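Butcher block tabletop, oil or film finish?
Surfaces and Finishes > Tables and Worktops
Page 1 of 1

stripwise
Posts: 60

I have a butcher-block top from Stidetti, narrow strips, pale, sold unfinished. It gets used for table service work all day: mugs set down, trays slid across, plates, cutlery, cloths left folded in one spot. No cutting on it and no food prep. It currently has two coats of mineral oil and I am getting gray marks where trays get dragged, plus a faint ring or two from mugs.

Options as I see them:
1. Keep oiling, more often.
2. Sand back and use a hardwax oil (I was looking at the Dramar satin).
3. Sand back and put on a water-based polyurethane.

The room is heated and the floor is smooth hard stuff, so it gets dry in there in winter. Opinions wanted, preferably from people who have lived with the finish for more than one season.

grainline3886
Posts: 1817

Mineral oil never cures. It sits in the pores and migrates out, so anything you slide over it picks up oil and leaves dirt behind. Your gray marks are most likely that, or rubber from tray feet. Wipe one with a rag and mineral spirits. If it lifts, it is on the surface. If it stays, it is in the wood and you are sanding anyway.

For service with no knives I would go option 3. Three coats, 220 between coats, and leave it alone for a week before putting weight on it.

Coralie Pearce
Posts: 412

I disagree with going straight to poly. It is harder than oil but when it scratches through you can't spot repair it, and a dragged tray will scratch through it at the same place every time. With hardwax oil you scuff the worn patch, wipe on a thin coat, buff, and it blends. I did a counter this way and have redone one patch in front of the sink, one evening's work.

The condition is that you have to get all the mineral oil out first. Hardwax will not bond over it. Sand to 120, wipe with solvent, wait a day, check for dark patches, repeat.

grainline3886

Spot repair is a fair point. My objection to hardwax is hot mugs. Set a mug straight from the kettle on it in the first month and you get a white ring.

Coralie Pearce

In the first month, yes. After full cure I have not had one. Thin coats matter. Most of the white rings people post here are from flooding it on and not wiping off the excess.

stripwise

Tried the mineral spirits. The gray lifts with hard rubbing, mostly. One mark near the middle has gone into the grain. The tray is the big black one with a raised rim and I can't find any feet on it, so I don't think it is rubber.

benchdog_w
Posts: 233

Check the underside of the tray for grit. A flat-bottomed tray on a soft oiled surface will carry one grain of sand back and forth until you have a nice arc. Same with plate foot rings. Unglazed stoneware is basically an abrasive.

Also, has anyone asked about the underside of the top? If it was only oiled on one face it will take up moisture unevenly and cup. Narrow strips help, but they do not cancel it. Whatever you use, do both faces with the same number of coats.

Wiremu Halliday
Posts: 951

Seconding both faces. And the end grain gets an extra coat.

On sanding: do not stop at 120 for the final surface if you use hardwax. 150 is fine. Going above 180 closes the surface and the finish takes less well. For water-based poly, wet the surface once to raise the grain, let it dry, knock it back with 220, then coat.

I would not mix approaches, e.g. wax over poly. Saw it done at the Landton workshop and it looked good until the first spill.

stripwise

The underside has nothing on it. That may explain the slight rock I get at one corner, which I had blamed on the frame. Straightedge across it shows a gap of maybe a card's thickness at the center.

Wiremu Halliday

A card's thickness is nothing. Clamp it, finish both faces, check again in March. Make sure the fixings are in slotted holes so it can move across the width.

zed_planes
Posts: 78

Contrary view: leave it as it is and put a mat under the tray. You are talking about taking a working table out of use for a week or more to fix marks that come off with a rag. I have a Zamora top with nothing but oil on it and I wipe it down every Wednesday. It looks used, because it is used.

grainline3886

A mat moves the problem to the edge of the mat. It also traps moisture under it.

zed_planes

Only if you leave it down wet. Lift it at night.

stripwise

Decision for now: test both finishes on the underside, half and half, then drag the tray over each with some weight in it and leave a hot mug on each after the cure time. The better one goes on top. The damp cloth is staying off the wood either way - I had been leaving it folded in the same place and the strips there look a shade darker.

Will post results.
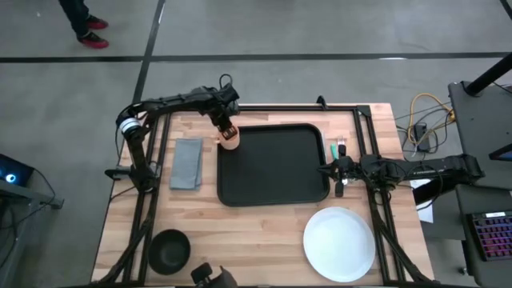

Tray in its usual position near the center, folded cloth to the left, plate at lower right.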